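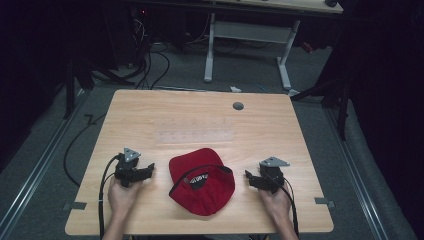
What Is a Baseball Cap Made Of?

Turn a baseball cap upside down and put it on a table. Most people never do this. They pull it on, they lose it, they find it behind the sofa, and at no point do they look inside. It is a pity, as the inside is where all the clever bits are kept. A red one, like the one on the table at the top of this page, will do very well. So will any cap you own, or any cap your brother owns, if you ask him first.

We will start with the big part.

The crown

The crown is the part that goes over your head. No jewels are involved. It is called a crown because the top of your head is also called your crown, and hat makers have had a long time to think of a different word and have not bothered.

Your head is round, more or less. Cloth is flat. This is the oldest problem in hat making. If you drape a tea towel over your head, you will see that it does not hug your skull and look sporty. It looks like a tea towel on a head.

The answer is to cut the cloth into panels. A panel for a cap is shaped a bit like a slice of pizza with curved sides. Most baseball caps have six of them, though some have five. When you sew the curved sides together, the cloth has no choice but to bend into a dome. You can see the same trick on a beach ball. You can also see it if you peel an orange very neatly, which you won't, but you could.

All the slices meet at the very top. Lots of seams arriving in the same place make a lump, so many caps have a small button there to cover it up. It doesn't undo anything. Please stop pulling it.

The brim

The brim is the flat or curved part that sticks out over your eyes. Some people call it the peak, some call it the bill, and they will all tell you that the others are wrong.

Its job is to make shade. The sun is up, your eyes are down, and the brim gets in between. It also keeps a certain amount of drizzle off your nose, which in this country is the more useful job of the two.

Inside the brim there is something stiff. In most new caps it is plastic. In very old ones it was often cardboard, and that was fine until it rained, when the brim went soft and drooped over the wearer's face like a sad slice of ham. If you have an old cap from a grandparent, ask before you wash it.

Look closely and you may find rows of stitching that follow the curve of the brim. They hold the cloth tightly to the stiff piece so that it can't slide about or go baggy. Eight rows is common. Run a fingernail across them and they make a small zipping noise. You may do this twice before somebody asks you to stop.

The sweatband

Now look inside. There is a strip of cloth that runs round the inner edge, right where the cap touches your forehead. On the red cap it is black. It is called the sweatband, and I am afraid the name is completely accurate.

Your forehead makes sweat when you run about. Without a sweatband, that sweat would either trickle into your eyes, which stings, or soak through the front of the cap, which leaves a wavy white mark. The mark is salt. Sweat has salt in it, the water dries up and floats away into the air, and the salt stays behind on your hat for everybody to admire.

The band has a second job too. It covers the rough edge where the panels stop, so you get something smooth against your skin instead of a row of scratchy threads.

You may find more strips running up the inside of the dome. Those are tapes, and they are sewn over the seams to make them neat and strong. From the outside you would never know they were there.

The label

Somewhere inside there will usually be a label, or several labels, or one label and the itchy stump of another that someone has cut off with nail scissors. The one in the red cap is black and white with a pattern on it.

Labels come in two sorts. The first sort wants you to remember who made the cap. The second sort is for whoever does the washing. It has tiny pictures on it: a tub of water means washing, a triangle means bleach, a square with a circle inside means tumble dryer, and a cross through any of them means don't. It is a very sensible code and hardly any grown-ups can read it. If you learn it, you will be the household expert, and you may then be asked to do the laundry, so think carefully.

The bit at the back

Turn your cap round. Is there a gap with a strap across it? That is for making the cap bigger or smaller. There are three sorts you are likely to meet. One has plastic pegs that push into holes. One has a cloth strap and a buckle. One has sticky hook-and-loop tape, and is also very good at collecting hair.

If there is no gap at all, you have a fitted cap, made to one size of head. Fitted caps look very smart for the year or so before your head grows.

The holes

Many caps have a small stitched hole in each panel. Each one is called an eyelet. They let warm air out of the top, where warm air likes to go. Six holes is not many for a whole hot head, but it is better than none.

How to measure your own head

Hat sizes are not a mystery. You need a soft tape measure. A stiff ruler is no good for this, as it will not go round corners, and your head is entirely corners as far as a ruler is concerned. If you only have a ruler, use a piece of string as well.

1. Wrap the string round your head, just above your ears and across the middle of your forehead.

2. Pinch the string where the two ends meet. Don't pull it tight. You are measuring a head, not tying up a parcel.

3. Keep pinching. Take the string off and lay it straight along the ruler.

4. Read the number in centimetres and write it down before you forget it.

Now try it on a grown-up. Theirs will probably be bigger, although not by as much as they expect.

Words to keep

Crown: the part of a hat that covers your head.
Panel: one shaped piece of cloth in the crown.
Brim: the part that sticks out and makes shade.
Sweatband: the strip inside that does what it says.
Eyelet: a small stitched hole that lets air through.

Written by Amber Garside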